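Stop Storing Your Linens in Plastic Bags

Most houses have a shelf where cloth goes to be forgotten. Ours is at the top of the hall closet, above the winter coats, and when we moved to Tumcombe it went into the moving van more or less as it was. Spare sheets, two tablecloths, napkins, a crib blanket, some pillowcases that don't match anything. Every piece was in a plastic bag. Some were the zippered kind that new sheets are sold in. Most were ordinary shopping bags with the handles tied.

I want to argue against the bags. I used them for years, so I'm not speaking from a high place. I think they're a bad way to keep cloth and a worse way to keep track of it, and I think a plain open basket does the job better for nearly everybody.

My mother kept everything bagged. She grew up in a house with a coal stove, and soot got into every drawer, so for her plastic was a real improvement. You could put a white tablecloth away in the fall and take it out white at Easter. I understand that. But she went on bagging after the stove was gone, and I went on bagging in a third-floor apartment with electric heat, and I never once asked what I was keeping out.

The trouble with a bag is that it makes it easy to put a thing away badly. If you have to set a tablecloth on a shelf with nothing around it, you have to fold it, or it slides off. A bag will take anything. You can push a cloth in with one hand while holding the phone in the other, and once the top is tied it counts as put away. I've done this many times. Then the holiday comes and the cloth has a hundred small creases running every direction, and those are harder to press out than four straight fold lines. I've spent 14 minutes on one tablecloth at the ironing board and still served dinner on something that looked like a road map. 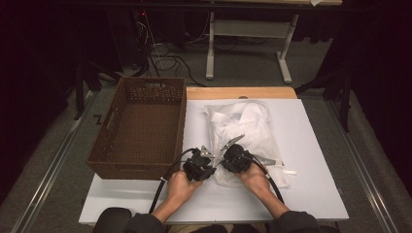
White cloth is the hardest case, and it's the one people bag most. They worry about dust, and dust does show on white. So does yellowing, and I've had far more trouble with yellowing. A white cloth crumpled into a white plastic bag is the usual arrangement, and with an empty woven basket standing on the same table it's easy enough to see the other choice. A basket like that brown one, with its open lattice along the top of the side, lets air in. It has no lid to close over a problem. You lay the cloth in flat, and when you want to know what's there, you look. With the bag you get a pale shape through wrinkled plastic and you have to guess whether it's the tablecloth or the old curtain lining.

Damp is the other half of it. Cloth that feels dry isn't always dry, especially at the hems, where the fabric is doubled over and stitched. I used to take things from the line at the end of the afternoon, bag them that evening and think no more about it. In an open basket a slightly damp hem finishes drying by itself. In a tied bag it has nowhere to go. The smell you get when you open such a bag in spring is hard to wash out, and I've had to wash a set of napkins 5 times before I'd put them in front of guests.

Demyd Demchenko taught me to fold. He ran the laundry at the hotel in Pravent where I worked for two summers, and he had opinions on everything that came out of a dryer. No plastic was allowed in his linen room. New sheets arrived in it and the plastic was off before they reached the shelf. He had open racks and open baskets, with the folded edge always facing out so you could pull one piece without disturbing the pile. The room held 300 sheets, and any of us could have found a queen fitted in the dark. He used to say that if you can't see it, you'll buy another one.

He was right about that, at least in my case. When I finally emptied the hall closet last March, I found three white tablecloths. I had believed we owned two. I'd bought the third from Tóth's, the fabric store on our old street, because I couldn't find the first and didn't feel like untying every bag on the shelf to look for it. It wasn't cheap, either. It's a good heavy cotton and I'm glad to have it, but I bought it out of laziness.

There's a money side to this that people like to wave away. The zippered storage bags sold for linens aren't free, and they split at the seam after a couple of years. The vacuum kind costs more and presses the creases in harder. A decent woven basket costs more than a bag does, I'll admit, but I have one that came from my aunt's house in Plison and was old when she got it. The rim has been mended with string in one spot. It still holds a week of towels.

I should be fair to the other side. Some things ought to be sealed. Wool is one, if you have moths, and if you've ever had moths you don't need me to tell you. Anything going into a cellar or a garage needs protection from mice and leaks, and a basket is no help there. For moving day, bags are fine. You want things wrapped, you want them to stay clean in a truck, and you don't care how they look for a day. My complaint is with the bag that stays tied after the truck has left. Ours stayed tied for almost two years.

People with cats have also written to me on this subject, and they have a point. A cat will find an open basket of clean linen within the hour. My sister's answer is to lay an old pillowcase over the top and tuck it down the sides. The cat sleeps on the pillowcase and the pillowcase gets washed. Air still gets through, which is more than plastic will do.

The same pillowcase takes care of dust. I did worry about that when I changed over. The top piece in a basket does get a little dusty if it sits for months, and I give it a shake out the back door before I use it. That takes less time than ironing. If a cloth sits so long that a shake won't fix it, I'd say you should ask whether you need that cloth.

I think this is the real reason we like bags, and it's the part of the argument people argue with me about most. A bag lets you keep a thing without deciding on it. I had a bag of curtain panels from a window in an apartment we left long ago. They don't fit any window here. They were too good to throw out and no use to anyone in the house, and for as long as they were tied up I never had to think about them. Once they were lying in a basket where I could see them every time I reached for a towel, I gave them away within a week. The neighbor cut them down for her kitchen and they look better there than they ever did on us.

If you want to try it, start with one shelf and don't buy anything. Use a basket you already have, or a shallow drawer, or a box with the flaps cut off. Take the pieces out of their bags and hang them somewhere for an afternoon, over a door or the backs of chairs. Fold each one on a table that's been wiped and is fully dry. I fold tablecloths in half the long way, then in half again, then in thirds, and I change where the folds fall each time I put one away so the same line doesn't wear. Check the corners for tags before you fold. Paper ones can leave a mark if they get damp, and a stiff one will press its outline into the layer on top.

Heavy pieces go at the bottom, napkins on top. Leave some room. If you have to push down to make it all fit, you've made another bag, only in wicker.

My own closet isn't a showpiece. There's still a bag up there with the wool blankets in it, and the crib blanket is wrapped in tissue because my husband insists. But I can put my hand on a tablecloth when company calls from the road, and it needs one pass of the iron. The other bags are under the sink, where we use them for the trash.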